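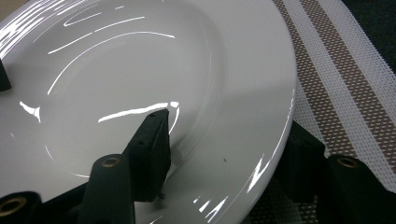 Comment received on the September draft: the glare on glazed dishes is treated as a lighting fault, but our policies trained on matte plates only did worse on glossy ones, so please tell operators to leave the overhead lights alone.

The comment has been adopted. Section 5 now keeps the overhead lights at their normal setting for all glazed dishes, and the earlier instruction to dim them has been removed.

5 Recording two-handed plate demonstrations

5.1 Scope

This section covers the plate task in the Bedska set-up, with one operator and two hand-held grippers. The result is a set of paired wrist-view recordings plus one head view, in the Dagdag episode format. Complete sections 3 and 4 (gripper calibration and clock sync) first.

A full set is 300 accepted episodes. Rejected episodes do not count toward the total but must be kept.

5.2 Preparing the table

1. Clear the tabletop and check that it does not rock when pressed at the corners.

2. Lay the striped placemat lengthwise on the operator's right. Leave the left side of the table bare.

3. Set out two round white plates of the same style. One goes on the bare wood. Put the other on or next to the mat, according to the layout card for the episode.

4. Route each gripper cable along the forearm, then down to the floor. Leave enough slack for both hands to reach the far edge of the table.

5. Hold both grippers over the table for the pose check. Fimar must report a valid pose for each hand before recording is enabled.

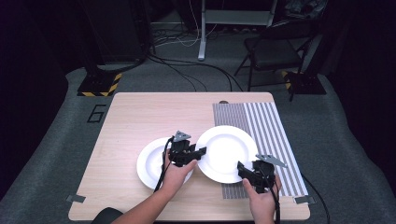
Figure 5-1. Two hand-held grippers facing each other across the plates.

Note: If one pose is missing, check that the gripper's marker plate is not hidden by the other hand. Do not restart Fimar until this has been ruled out — a restart discards the clock sync and section 4 has to be repeated.

Caution: Keep cables off the plates. A cable dragged across a rim can pull the plate off the table.

5.3 Recording an episode

1. Start the recording from the Fimar panel and wait for the tone.

2. Bring the grippers to the plate named on the layout card. Approach at a steady speed.

3. Place one finger of the gripper on the inner slope of the rim and the other outside the outer edge. The wrist view should show the rim between the two fingers, with the well of the plate still in view.
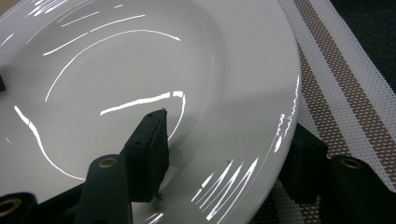 4. Close until both fingers touch the plate, then stop. The glaze is slippery and extra force tends to walk the finger down toward the well.

5. Bring the second gripper to the other side of the same plate. The hands should end up on opposite sides, with neither wrist covering the center of the plate in the head view.

6. Move the plate to the target given on the card. Keep it level. Release with both hands together, and back away before stopping the recording.

Note: Small marks on the glaze can stay. Rironar's feature check uses them, and wiping a plate halfway through a set makes the episodes before and after harder to compare. Wipe only between sets.

Caution: Do not lift a plate held by one gripper. If contact is lost on one side, set the plate down, stop, and mark the episode as rejected with code 110 (grasp lost).

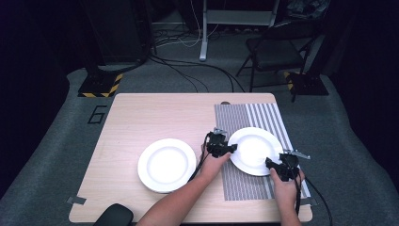

5.4 Checking the result

Run the Rironar review on each finished set before changing the table layout. It plots finger opening against time for both hands and flags three conditions:

Release offset. One hand opened before the other. Accept the episode if the plate stayed level, otherwise reject it.

Track jump. The estimated gripper position moved between frames faster than a hand can. On glossy plates this is usually caused by highlights sliding across the glaze as the wrist turns. Re-run the tracker with the table mask switched on. If the jump remains, reject the episode.

Missing view. One of the recordings is shorter than the others. Check the cable at the gripper end and repeat the clock sync.

Accepted episodes are exported with the layout card number in the header. Episodes recorded under the dimmed lighting of the September draft can be exported too, but set the lighting field to "reduced" and do not mix them into a set recorded under this version.

Section revised Nov 26, 2019.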